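# Teller einräumen mit dem Roboterarm: Anleitung für die Schicht

Stand: 07/12/2019

Die Anleitung gilt für alle, die in der Spülküche in Bramenau am Arbeitsplatz Kos eingesetzt sind. Kos ist der Arm, der saubere Teller vom Tisch nimmt und in das Abtropfgestell stellt. Die Spülmaschine und die Annahme bleiben wie bisher Handarbeit. Wer noch nicht eingewiesen ist, meldet sich vor der ersten Schicht bei Zorica Trajkovski.

## Was sich an der Arbeit ändert

Bisher stand an diesem Platz durchgehend eine Person und hat einsortiert. Im August haben wir den Arm zunächst nur in der Frühschicht laufen lassen, auf dem Zettel standen am Monatsende 1287 Teller. Das Einsortieren selbst war selten das Problem. Zeit gekostet haben falsch hingelegte Teller und ein verrutschtes Gestell.

Deshalb heißt der Platz im Dienstplan jetzt »Vorlage und Kontrolle«. Man legt vor, startet, prüft und tauscht das Gestell. Dazwischen arbeitet man am Besteck weiter. Die Stelle fällt nicht weg, die Stunden bleiben gleich. Neu ist, dass man öfter zwischen zwei Aufgaben wechselt. Einige Kolleginnen finden das angenehmer für die Handgelenke, andere fühlen sich dadurch häufiger unterbrochen. Beides bitte in der Teamrunde ansprechen.

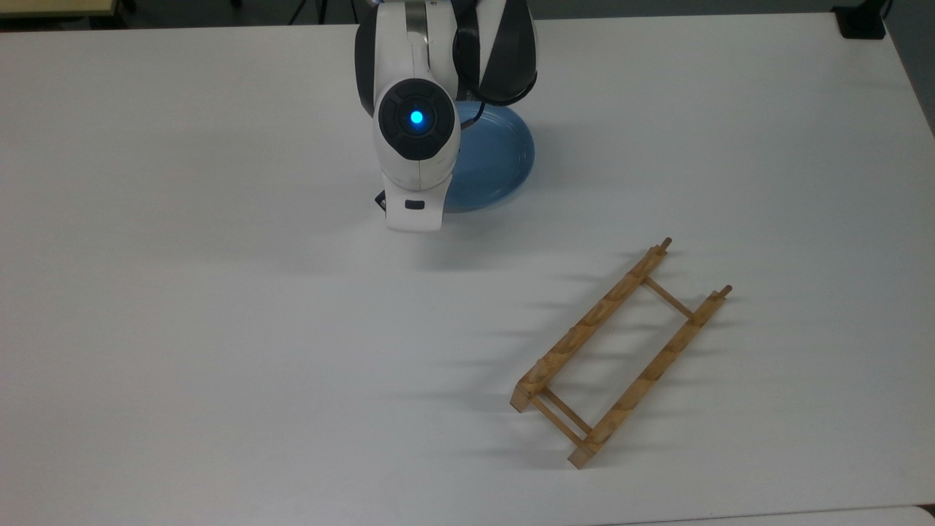 **Bereich: Spülküche und Geschirrlogistik, Gekedero Bramenau**

## Vorbereiten

1. Tisch abwischen und trocknen. Auf feuchter Fläche rutschen die Teller beim Greifen weg.
2. Das Holzgestell schräg auf den Tisch legen, die Kerben nach oben. Beide Leisten müssen auf ganzer Länge aufliegen.
3. Kerben auf Splitter und Speisereste prüfen. Ein beschädigtes Gestell kommt in die Kiste unter dem Waschbecken.
4. Einen Teller flach auf den Tisch legen, Innenseite nach oben. Keine Stapel.
5. Alles andere vom Tisch nehmen, auch Lappen und Kugelschreiber.

Teller mit abgeplatztem Rand werden vorher aussortiert. Der Arm erkennt solche Stellen nicht zuverlässig.

## Starten

Am Bedienfeld das Programm »Uka« wählen und die Tellergröße bestätigen. Dann einen Schritt vom Tisch zurücktreten und die grüne Taste drücken. Beim ersten Teller jeder Schicht bleibt man dabei, bis er im Gestell steht und der Arm wieder in Ruhestellung ist.

Während der Bewegung greift niemand auf den Tisch. Auch dann nicht, wenn ein Teller schief liegt – erst anhalten, dann korrigieren.

## Wenn etwas hängt

- **Teller wird nicht gegriffen:** Stopp drücken, Teller näher zur Tischmitte legen, neu starten. Nach 3 Fehlversuchen den Teller von Hand einräumen.
- **Teller steht schief in der Kerbe:** anhalten, herausnehmen, Gestell nachrücken.
- **Kabel liegt straff:** nicht daran ziehen. Arm in Ruhestellung fahren und Kendra Nguyen anrufen.
- **Teller fällt:** Not-Halt. Scherben mit Handfeger entfernen, danach den ganzen Tisch absuchen.

Eine Störung gehört ins Schichtbuch, auch wenn sie nach einer Minute behoben war. Es geht dabei um die Einstellung der Anlage. Die Einträge werden nicht für Beurteilungen verwendet, das ist so mit dem Betriebsrat vereinbart.

## Schichtende

Gestell abnehmen und heiß abspülen, den Arm in Ruhestellung fahren, das Bedienfeld sperren. Den Greifer nur mit einem leicht feuchten Tuch abwischen, keinen Sprühreiniger verwenden. Nach jeweils 500 Tellern meldet das Bedienfeld eine Sichtprüfung der Greifflächen. Die macht die laufende Schicht, sie dauert 4 Minuten und wird mit Kürzel abgezeichnet.

Einweisungstermine hängen neben der Tür zum Umkleideraum. Die Einweisung zählt als Arbeitszeit.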